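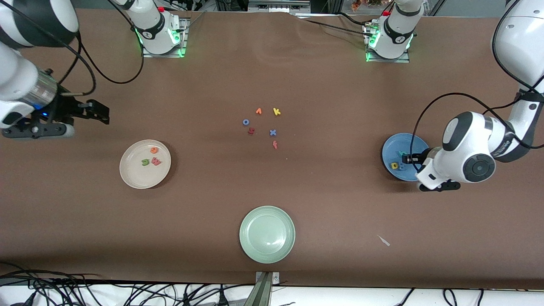
3.2 Rules for workspace layout and operator conduct

The rules in this section were applied at both collection sites, Orico and Jirkby, and replace the informal notes used during the pilot. They cover the state of the table before an episode, the conduct of the operator during it, and the grounds on which an episode is rejected. The letter-sorting task is used throughout as the reference case. Its layout is shown in Figure 2.

Figure 2. Two-arm cell with the letter-sorting task. Foam letters lie loose on the table and in the white and blue plates; the green plate is empty.

Table surface. The surface is covered with plain brown paper. Paper that is torn or marked must be replaced before the next block of episodes, and replacement is entered in the session log. Loose scraps on the paper are treated as a minor fault: they do not void an episode unless a gripper or a task object touches them. The Mahrous checklist, from which our rules were adapted, treats any foreign item as a major fault. We found this too strict for long sessions.

Object placement. Letters are dropped by hand and are not straightened. Overlap between letters is allowed inside a plate but not on the open table. A letter whose identity depends on its orientation (a 6 or a 9, for instance) keeps the label assigned to it at the start of the session, whichever way up it lands. Plates may be moved between episodes but must remain within reach of at least one arm.

Arm state. Each base carries a status light, and both must show green before recording starts. The red button on top of each base must be free of cables and tools at all times. Operators are required to check it by sight at the start of every block -- a check by memory is not accepted. One arm may hold position above the table while the other works in a plate, provided that the two grippers are never lowered into the same plate.

Cabling. Cables may arc over the table surface near the bases. They may not cross the area in which objects are placed. Cables below the table are outside the scope of the episode rules and are covered by the monthly site inspection.

Rejection. An episode is rejected if a letter leaves the table, if either arm stops on a fault, or if a hand enters the workspace during recording. Rejected episodes are kept in a separate store with a reason code. Of 3,397 episodes recorded under the Hulta protocol, 677 were rejected on first review. A second reviewer, working without sight of the first result, rejected 669. Disagreements between the two were concentrated in the scrap and cable rules, and the wording of both was tightened in March. The revised wording is the one given above.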